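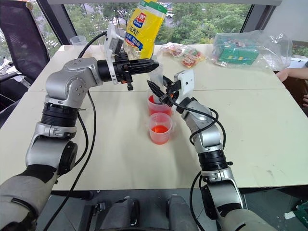 Liquid Transfer Bench: Weekly Check with Comments
Katine Building, Room 108
Last updated: March

Scope: table, measuring cups, syringe and the coloured practice liquid. Complete before the first transfer on Wednesday. Mark each line OK, ACTION or N/A.

1. Table level, no rocking. OK
2. Panels closed up along the seam, no step between them. OK
Comment: Wipe along the seam as well as across it. Dried colour was found in the joint at the previous check and took two passes to lift.
3. Measuring cups free of cracks, spout edges smooth. OK
4. Graduations legible at eye level. ACTION
Comment: Markings are faint on the pink-tinted cups. Read against a white card. If the line still cannot be made out, withdraw the cup and order under Murex stock code 312.
5. Cups set one behind the other, with clear space on either side. OK
6. Fill level of the supply cup low enough to take the syringe tip without spilling. OK
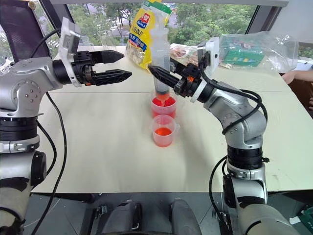 7. Syringe plunger moves freely over the full stroke. OK
8. Plunger seal seated square, no liquid behind it. OK
Comment: Hold the barrel upright and draw slowly. A cloudy barrel is acceptable provided the seal position can be read through it. Replace the syringe after 80 transfers, or sooner if the plunger sticks.
9. Tip clean and unblocked. OK
10. Liquid made up from Gemivine food colour and tap water only, batch number entered in the log. OK
Comment: Batch 516 in use. Discard at the end of the day. Do not top up an old batch with a new one.
11. Syringe laid down clear of the table edge when not in use. OK 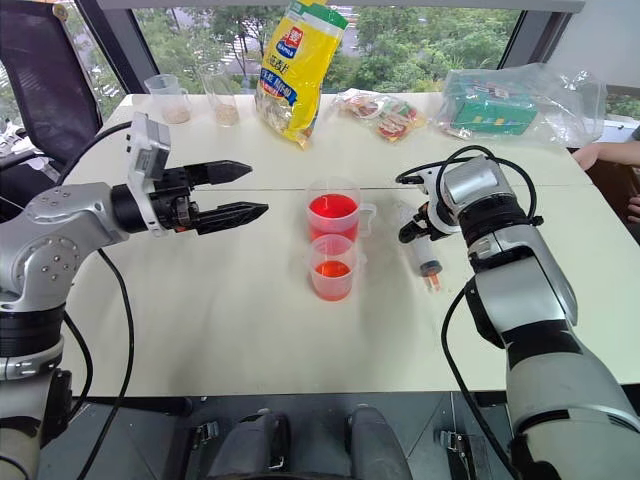

12. Food kept off the bench. ACTION
Comment: Snack bags and cups of granular material stand along the far side of the same table. Move to the shelf before liquid is poured. Label the cups with their contents.
13. Paper towel within reach, floor dry. OK
14. Used cups rinsed and left inverted to drain. N/A at time of check

Actions open: items 4 and 12. Recheck both before the next session. Return the signed sheet to the Benmoussa tray.

2 comments | 0 shares
This site uses cookies. Accept | Manage settings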